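Small Parts Sorting, Bench Storage Gallery

Bok-nam Cheon
May 28, 2021

This gallery covers the bench storage used in the Karkine workroom. The bench handles mixed small items: hand tools, cables, packets and loose hardware. Items are sorted by type at the end of each work period and moved to the Linier wall rack once a bin is full. The rack has 50 positions, each with a printed label on the front lip.

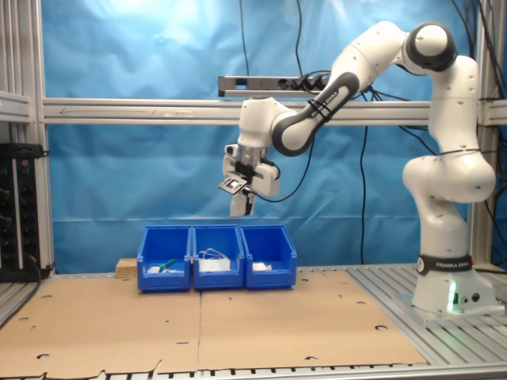
Open-front bins were chosen over lidded boxes for daily use. Contents can be checked from a seated position, and a bin can be emptied with one hand. The three at the center of the bench are blue plastic and sit side by side in a tight row. Tools go to the left, as with the green-handled one. Thin cable is harder to store. Left uncoiled, as in the middle bin, it rises in loops above whatever is under it and catches when the packet below is pulled out. Cable of this type should be wound and tied before it goes in.

Labels for the rack are printed on Trellora stock, code 1733. Handwritten labels are accepted until the June recount. Bins are wiped with a damp cloth and dried before they go back on the rack.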